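Huker - cloth segmentation and grasp proposals, data card

Maintained by Tadeo Retamal. Part of the Valdebenito tooling repo. Last revised May 18, 2022.

The set holds 2,216 labelled stills from one fixed view and the wrist view. 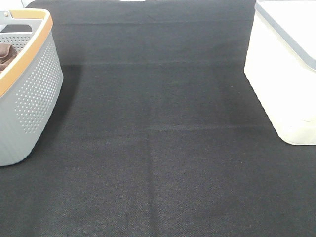 Masks are polygons, stored per view. Run the converter before training, or the loader will skip them.

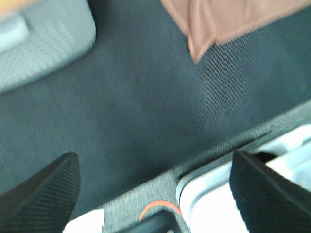 The blur flag is set by hand. Wrist stills get it when edges smear, as they do on the brown cloth at the top here, and the planner ignores any grasp proposed from a flagged still. You can turn that behaviour off in the config.

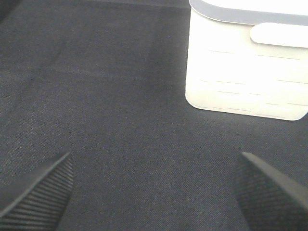 Exposure is not normalised. The detector tends to lose pale plastic against its own highlights - the white container beyond the right finger is labelled right out to the image border for that reason. 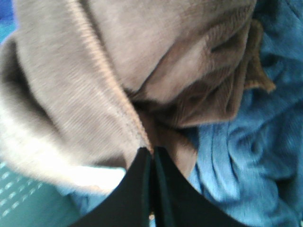 Layer order is labelled top down, and 101 stills still need a second pass. Send corrections to Octavio Espinoza.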